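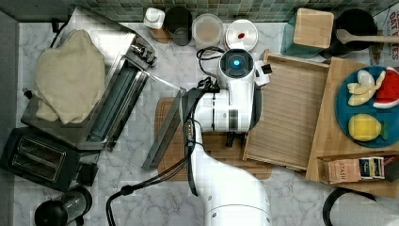

A robot arm over a cutting board on a kitchen counter.

What Is Ping, and Why Do Players Complain About It So Much?

October 16, 2019

If you've ever watched a big gaming tournament, you've probably heard one of the announcers say something like "and remember, they're playing on very low ping today." And if you've ever played online with your cousins, you've probably heard one of them yell "LAG!" right after losing. (My cousins do this. So do I.)

Those two things go together, so let's talk about them.

When you play a game online, your computer isn't doing everything by itself. Somewhere out there is another computer called a server. The server is a bit like a referee. It keeps track of where every player is, who scored and who got there first. When you press the jump button, your computer sends a tiny message to the server that says "I'm jumping!" and the server sends one back that says "Okay, you jumped, and by the way, the other team just moved over here."

Ping is the time it takes for a message to get to the server and for the answer to come back. There and back, both trips. I like to think of it as throwing a ball against a wall and catching it again. If the wall is close, the ball comes back in no time. If the wall is on the other side of the playground, you wait.

So how long is the wait?

Not long! Ping is measured in milliseconds. There are a thousand milliseconds in one second, so we're talking about little crumbs of time. A ping of 20 is great. You press the button, your hero jumps, and you can't feel any wait at all. A ping of 99 is okay for lots of games, but a really good player in a fast game might notice something is a bit sticky. At 225 you'd feel it too. That's almost a quarter of a second, and in a racing game or a soccer game a lot can happen in a quarter of a second.

Let me make up a match so you can see what I mean. Two teams, Erker and Dekker, are playing a game called Skorport, where you have to grab a ball and carry it to the other side. The ball drops in the middle. The Erker player has a ping of 20 and the Dekker player has a ping of 225. They press "grab" at exactly the same moment. Who gets the ball?

Erker, most likely. Both messages left at the same time, but Erker's got to the server first. On the Dekker player's screen it may even look like they were holding the ball for a tiny moment, and then – poof – it's gone. That's a horrible feeling, and it's when people start yelling.

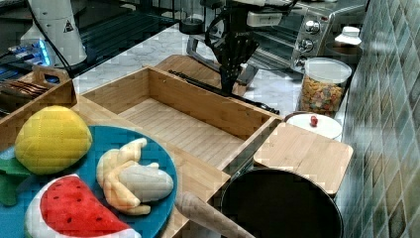

Now, some games try to be fair about this. The server can look back a little and work out when each player really pressed the button. It helps a lot, but it isn't perfect, and different games do it in different ways.

Why is one player's ping higher than another's? Most of the time it's distance. Messages on the internet go incredibly fast, but they still have to travel, sometimes through cables lying at the bottom of the ocean. If the server is in your own city, easy. If it's on another continent, your messages have a long trip to make, and they have to make it over and over again the whole time you're playing. Busy Wi-Fi can slow things down as well. If three people in your house are watching movies and you're at the far end of the hallway, your messages may have to wait their turn.

This is why the biggest tournaments put all the teams in one building. Say there's a tournament called the Zindale Cup every December. The players fly in, sit down on a stage, and every computer is plugged into a server right there in the same building. Ping: 2! And everybody has the same connection, so if you lose, you can't blame the internet. Fans call this playing "on LAN." LAN is short for local area network, meaning a bunch of computers connected together in one place.

Sometimes a team that looks amazing online plays worse on LAN, and sometimes it's the other way around. Part of that is nerves (there's a huge crowd watching!) and part of it is timing. If your fingers are used to pressing a button a little early to make up for the wait, it feels weird when the wait disappears. Players usually practice for a few days to get used to it.

One more thing, and then you can go play. Ping and lag aren't quite the same word. Ping is the number. Lag is what you feel when that number gets too big or keeps jumping up and down. A steady 99 can be nicer to play on than a ping that's 20 one second and 225 the next, as you can get used to a steady wait but you can't get used to surprises.

Lots of games will show you your ping if you look in the settings menu. Try checking it close to your router, then try it again from the farthest room in the house, and see if the number changes.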